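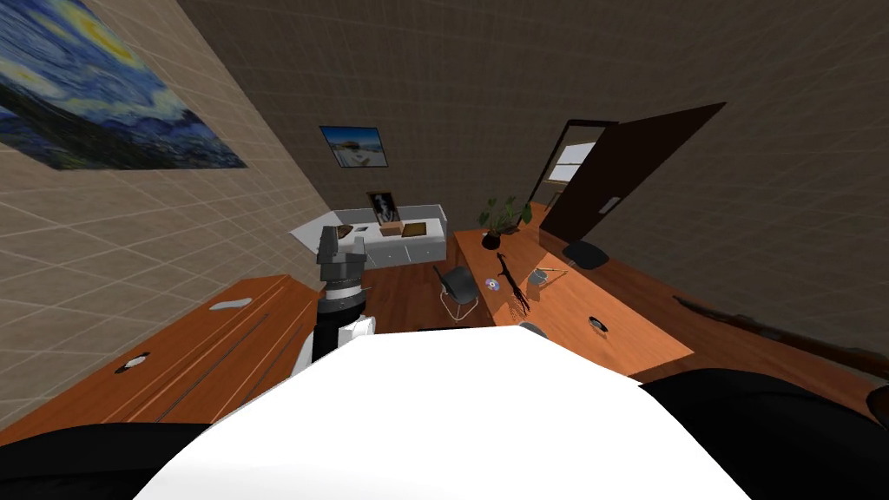 Wall Finishes / Adhesives and Grouts

Oltmont 20 Flexible Tile Adhesive

Item no. 1093
Supplied by: Reuter
Unit: 20 kg bag
Color: gray or white

Oltmont 20 is a cement-based, polymer-modified adhesive for fixing ceramic and porcelain tile to interior walls. It is supplied as a dry powder and mixed with clean water on site. Typical uses are offices, corridors, kitchens and washrooms.

Use the white version under glass tile, pale stone and any tile thin enough to show the bed color. The gray version is suitable for all other tile. The two perform the same and may be used on the same job.

Suitable surfaces

Cement render, concrete, gypsum plaster and gypsum board. Old tile may be covered if it is firmly bonded and has been sanded and primed. Do not apply to bare metal, particle board or painted surfaces that powder when rubbed. Gypsum surfaces must be primed with Multmont Primer and left until the primer is dry to the touch.

New concrete should have completed most of its shrinkage before tiling. New render must be fully set.

Mixing

Put the water in the bucket first, then add powder while stirring with a slow-speed mixer. Stop when the paste is even and free of lumps. Let it stand for 4 minutes and stir again. Do not add water later to loosen a batch that has started to set — discard it.

Application

Spread a thin contact coat with the flat side of the trowel, then comb with the notched side in one direction. Press each tile in with a slight twist. Lift a tile from time to time and check coverage on the back. Large tile should be back-buttered. Tile can be moved for a short period after placing, but not once the adhesive has skinned over.

Keep joints at least 2 mm wide. Leave movement joints at inside corners, around door frames and where the wall surface changes material. Fill these with sealant, not grout.

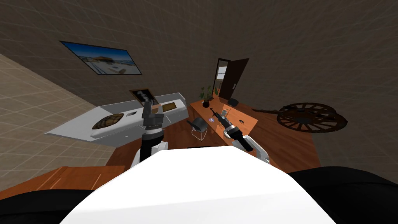 Office interior, computer rendering

Grouting and loads

Grout with Wondel Fine Joint when the tile can no longer be shifted by hand. Cold or damp rooms need longer. Shelves, rails and picture hooks should be fixed through the tile into the wall behind; the adhesive bed is not rated for pull-out loads.

Storage

Store off the floor in a dry place. Close opened bags tightly and use them first. Hardened powder must not be sieved and reused.

Safety

Contains cement. Wear gloves and eye protection, and a dust mask when emptying bags. Rinse splashes from skin at once.

Documents

Data sheet, revised July 16, 2019
Safety sheet
Joint width and coverage table

Technical questions: Wolfram Hollmann, product support. Please quote the item number and the batch code printed on the side of the bag.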